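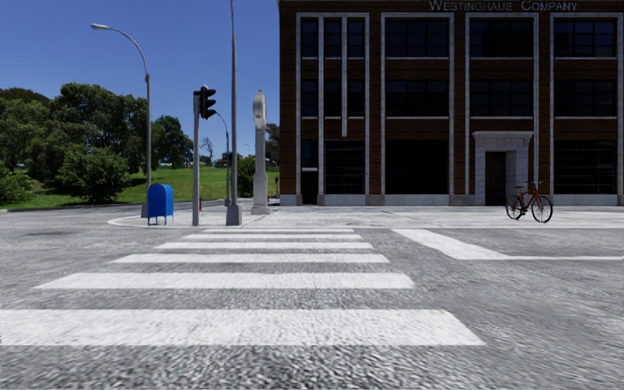
The crossing by the Westinghaus building, in the practice town at Siltex.

Can a machine run my errands yet? An afternoon at the Siltex open day

I've wanted a robot to post my letters for years, so when Siltex opened their lab to visitors on 18 June 2025 I put my name down straight away. I went in with one question, the same one I take to all these events: can the things do a proper chore yet, the sort you'd give a twelve-year-old with a bit of pocket money?

The errand they're working on is about as ordinary as it gets. Go out, cross the road, drop something off, come home. Most of the training happens inside a computer, in a made-up town with made-up kerbs and made-up weather (glorious, the whole time I was there!). Rochelle Tillman, who runs the errands project, put it up on the big screen and let us wander about in it with a game controller.

I loved it. There's a bright blue mailbox on the corner, a clock on a post, and a big brown brick building with a red bicycle standing outside. I got quite fond of the place and wanted to know what was behind the front door. Nothing, said Rochelle, they only build what the robot needs.

The letter run

The program that does the errand is called Fetetti. It has to get over the crossing, find the mailbox and stop at the right distance from it. I watched 4 runs. It made it across every time, and on 2 of them it pulled up so far from the mailbox that you'd have needed arms like a giraffe's neck to post anything. The worn paint on the stripes is deliberate, by the way. With nice crisp white lines it did beautifully, and then it fell to bits on the real road outside the car park, which hasn't been painted in ages.

Rochelle told us they'd done 100 runs overnight back in January and she'd come in to find it had spent most of them circling the lamp post. She was very cheerful about it. I'd have cried.

Waiting for the light

The other stretch we tried is the walk up to the road, with a plain grey wall on your left and blue railings on your right. The pedestrian light at the end was red when I got the controller, and of course I wanted to march straight over as there wasn't a car in sight. Fetetti isn't allowed to. It has to pick out that little light against all the trees and poles, and strong sunshine makes this harder than you'd think. The railings are a nuisance too - it can see through the bars to the lower level, and early versions took that for somewhere they could go.
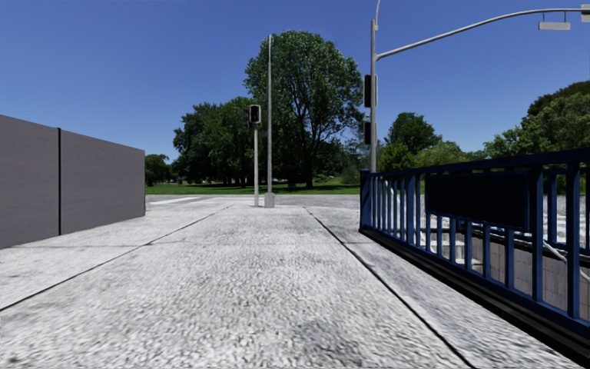
So, can it do the chore?

In the computer, nearly. On a real pavement, no, not without a person walking beside it, and at that point you may as well carry the letter yourself. I asked about stairs and got a laugh. I asked about dogs and got a longer one.

The shop-floor side is further on. Next door the Bermúdez team had a shelf-stacking demo called Clillevari, and it put tins away neatly for 12 minutes before it needed help with a dented one. I'd have that in my kitchen tomorrow if it weren't the size of a wardrobe.

Go if they run it again. Parking is awful, the tea is free, and you should get to the big screen early before the queue for the controller builds up.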